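Decorating a batch of little cakes without the mess

I must have made more than 500 cupcakes since I started doing the bakes for the Kerkton harvest fair, and for the first couple of years I did it all wrong. Icing everywhere, toppers stuck to my elbows, and me hunting for one last pumpkin at half past ten at night. These days it goes much more smoothly (mostly!), so I thought I'd write down what I do.

Get every topper out of its packet before you start. I tip mine onto a flat tray with a bit of a lip, one that won't let the round ones roll off, and keep it at the back of the worktop where my sleeves can't reach. If you've made your own from fondant, let them firm up overnight on baking paper first. They go on so much neater.

Decorate the cakes in the tin. I used to line them up on a board and they'd slide about like anything, but sitting in a square tin with a bit of space between them they stay put, and you can turn the whole tin round to get at the back ones. Five to a tin suits me, one in each corner and one in the middle. You could squeeze in more, but then your knuckles end up in somebody's icing.

Have a second tin ready next to the first. It saves that awful moment when the first lot is finished and there's nowhere to put the next!

Place the topper flat and let go. Don't press and twist, it drags the icing. If it's a bit crooked leave it for a minute and then nudge it from the side with a cocktail stick.

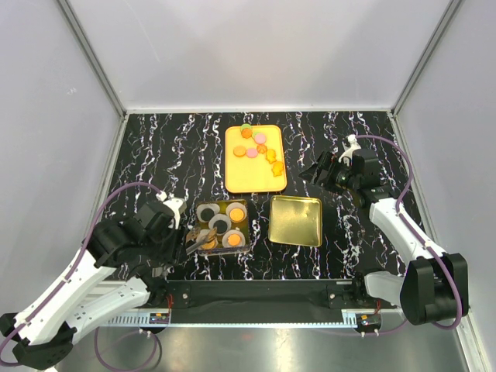 A pumpkin-like topper and rounds on the yellow tray, cups in the gold tin, and the second tin standing by.

Stick to two or three colours. My autumn lot is orange with a bit of green and pink, and it looks far more put together than the year I used every pot in the cupboard.

For carrying, I put a folded tea towel under each tin in the boot. The road over from Drerwood is all bends and I've only lost one cake on it so far. My last order was 28 cakes, so that was five full tins and three stragglers in an old ice cream tub, and the stragglers travelled best of the lot.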